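Sunday at the Clondside open day

Posted by Yvonne Rowbotham in Days Out, January
14 comments | 54 shares

I nearly didn't go. It was sleeting, the bus was late and my sister had cried off at breakfast, so it was just me and a flask. But I'd been saying for months that I wanted to see inside the old Warraich building since Druvmont took it over, and they only open the doors to the likes of us once in a blue moon, so off I trotted.

You get a sticker with your name on (mine said Evonne, never mind) and then you're let loose. Downstairs was mostly talks and a very good cake table. Upstairs were the demos, and that's where I spent nearly all my time, because they had robots packing chillies. Chillies! I grow a few on the kitchen windowsill every summer and I've got opinions about handling them, so I planted myself in front of the screen and stayed put.
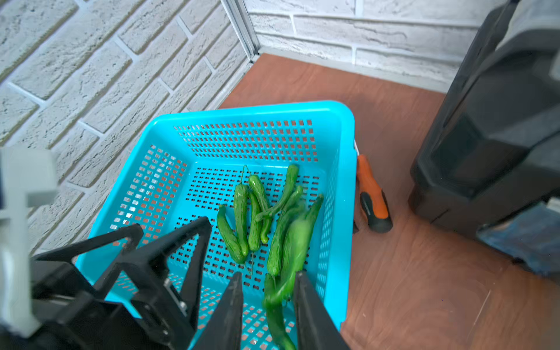 The gripper's view down into the basket, with one caught between the fingers.

I loved that view. There's a little camera up by the robot's hand and you get to see what it sees, which is mostly greenery and its own two black fingers. I hadn't thought about how awkward a heap of veg is until I was looking at it from there. They're all bendy, they're all the same colour, they lie across each other any old how – and you've got to get hold of one without dragging its neighbours along. I do it with my hand in a carrier bag while talking to someone. Watching it done by a machine made me feel quite clever.

The young woman running the stand was lovely and very patient with me. The set-up's called Skarkeo, and the job is simple enough to explain: peppers out of the basket, into the clear plastic boxes you get in the supermarket. I asked why two arms and she asked me to try filling a box at home with one hand behind my back. Fair point! (I did try it when I got in. I managed, but there was a lot of chin involved.)

I also asked how long they'd been at it and she said 3100 practice goes so far, which made my eyes water. I can't say I'd do anything 3100 times.
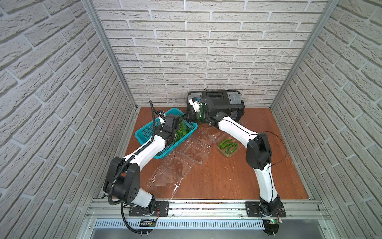 Is it fast?

No, it isn't, and I wouldn't go expecting it to be. A chap next to me kept sighing and looking at his watch, and he wandered off to the cake after a bit. I found it rather soothing. The arms slow right down when they get near the peppers, and you find yourself leaning in and holding your breath, and then a little boy behind me shouted "GO ON" and the whole row of us laughed.

What surprised me was how close together the two arms work. I kept waiting for a clonk. I asked if they ever bump and got a very honest "oh yes".

I liked the boxes best of all, probably because I've fought with so many of them myself. Those lids! They're flimsy and they skid about on the table if you so much as look at them, and I'd have thought they'd be far more bother than the chillies. 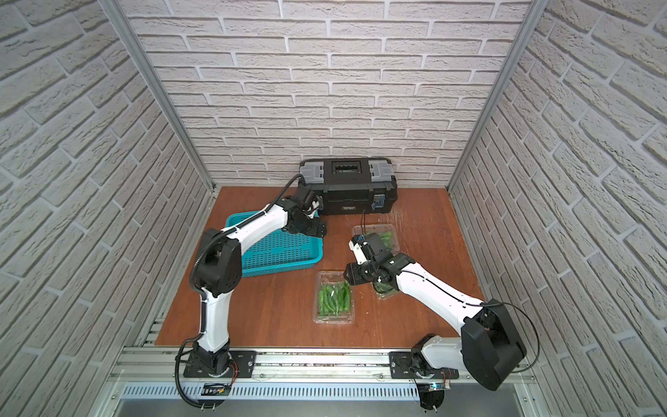
I stayed for almost an hour, all told, and then went down for the two o'clock talk. That was less my thing. There was a slide with 2038 on it in enormous numbers and a lot about what farms and packing sheds might look like by then, and I'm afraid I drifted off a bit and thought about my tea. Somebody asked about jobs, and I'm glad they did, though the answer went round the houses. My mum packed tomatoes for years and her wrists were never right afterwards, so I'm in two minds about it all. I'd have liked to hear from somebody who does the packing now.

If you're going to the next one, wear layers, because upstairs is like a fridge. There's a lift, but it's round the back past the bike racks and the sign's tiny. Parking looked dreadful. The lemon drizzle went early, so get in there first.

And yes, I had chilli for tea.

14 comments

Recent posts
Seed order done, and it's far too big
The Clondside bus timetable: a moan
2 soups from one squash
What I'm reading this January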